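Home | Projects | Updates | Contact
Search this site... Go

17 May 2025
By Idalina Caldeira

Hello Antigoni, a quick one on Lobo. We've now got over 500 demos saved, 432 of them good enough to train on - the rest were me learning the hand controls! Vasco has taken over most of the remote driving and he's far smoother than I am, especially when the fingers have to come in close. I'd like 80 more before we train again, all with slower approaches. 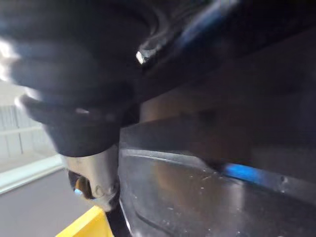 Wrist view, gripper beside the dark glossy piece, with a bit of yellow at the bottom.

Next up is redoing the 19 demos with bad timing, and then I'll send you the costs.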